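From: Lamduan Bunnag
To: Torwood Home & Closet list
Date: Oct 13, 2018
Subject: Re: [torwood-home] T-shirts that won't stay folded

Severyn Kuzmenko wrote:
> I've got one drawer for tees and it's a mess by the second morning.
> I fold them in thirds like my mother did, stack them up, and the
> whole pile slumps over when I pull one from the middle. Does anyone
> do it differently? And does the table matter? I've been using the bed.

Hi Severyn,

Get off the bed! That was my whole problem for years. The comforter gives under your hands and you end up smoothing the same wrinkle over and over. I switched to a plain white tabletop in August and I'm never going back — a green shirt on white, you can see every edge.

I lay mine face up with the collar away from me, bring the sides in so the sleeves get tucked under, and keep going until it's one long strip. Then I work from the hem, corners first, pulling gently so the bottom edge comes out straight. After that it's just folding the strip up toward the neck (I do it in 3, but two is fine if your drawer is deep) and standing it on its edge in the drawer. Nothing to slump, and you can pull one out without bothering the rest. 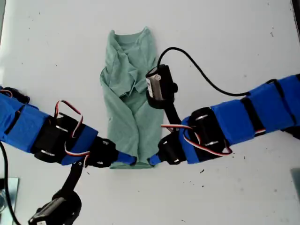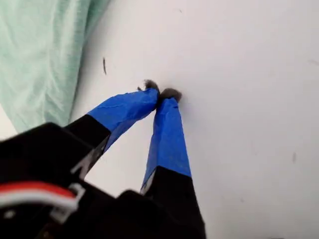
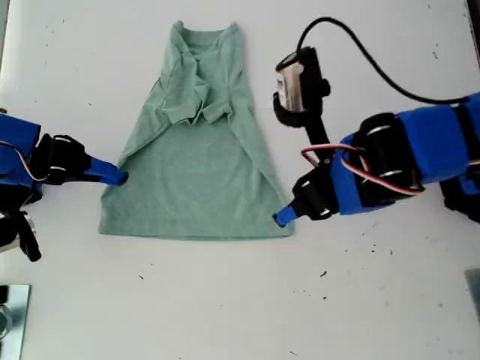 Green tee in the first and third: one long strip in the first, only partly folded in the third.

The collar is still the part I fight with. It bunches up whatever I do, and if I leave it that way the finished fold has a lump at one end and won't stand. I've started running my palm across the shoulders before I bring the second side in, and that helps some. Heavier shirts are easier. The thin ones from Mahawong that I love so much are hopeless, they just puff back open — I roll those and stick them in the corner.

Somebody on here (was it in the Daltberg dresser thread?) said to use a folding board. I had one and gave it to my sister. It was fine for adult sizes but the kids' shirts swam on it.

How deep is your drawer, by the way? Mine's pretty shallow and I had to fold one more time to get it to close.

Lamduan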